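Surface clutter

Surface clutter (in household writing also flat clutter, and in the Tasholm district simply "the pile") is the gathering of small, unrelated belongings on a horizontal surface intended for something else. Beds, low tables and the lids of pianos are the usual hosts. The term covers objects that have a proper place and are not in it, as well as objects that have never had one, a group thought to be much the larger.

Composition

Early writers on the home treated the pile as random. Henryk Pawłowska, whose pamphlet The Made Bed ran to 22 pages and sold 860 copies, disagreed and sorted its contents into families. Electrical goods come first: chargers, adapters, cables wound around whatever was nearest. Cases follow, meaning things whose only purpose is to hold other things and which are found apart from them. Last come figures and souvenirs, including dolls, seasonal characters and model towers, which have no use and are therefore never thrown out. 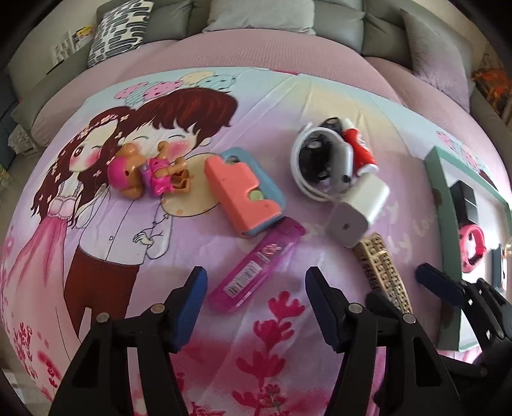

Pawłowska held that the three families attract one another. His critics, chiefly Amber Willems, replied that they are attracted by the bed. Willems pointed out that a cable left on a bare floor is picked up within the day, if only by a foot, while one left on a soft cover may stay until the cover is washed. Neither author tested this on a made bed in an occupied house, which both described as hard to find.

Role of the cover

Printed textiles are often blamed. A plain white cover shows up a stray pencil case at once, but a cover with cartoon sweethearts, balloons, flowers and a romantic slogan is already so busy that one more pink item makes little difference. Frans Wuyts called this "sheltering" and gave it a chapter. Cor Geerts, reviewing the chapter, gave it a sentence.

The same kind of cloth is also used on low tables, where it protects the surface from the things put on it and encourages people to put more things on it. Trays are the standard remedy. A tray gives the pile an edge, and many households regard a pile with an edge as tidy. Willems allows one tray per room. Geerts owned over 12 and kept them stacked on a bed.
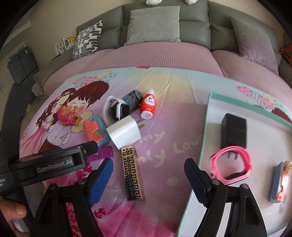 Throw pillows occupy a disputed position. Most authors exclude them on the grounds that they were bought on purpose. Hazem Belhaj counts any pillow that must be moved before a person can sit down, a rule that would reclassify most of the sofas in Tasholm.

Clearing

The Skidus method, named for the street where Belhaj lived, calls for the whole surface to be emptied at once and each object carried to its place before the next is touched. It is slow. The Dierckx method moves everything to another surface and is by far the more widely practiced, often by people who have never heard of it. A compromise, printed on the back of the Bota household calendar each March, recommends a single box with a lid, to be opened after 17 days. No follow-up has been published.

See also: Junk drawer; Spare chair; Guest room (disuse of)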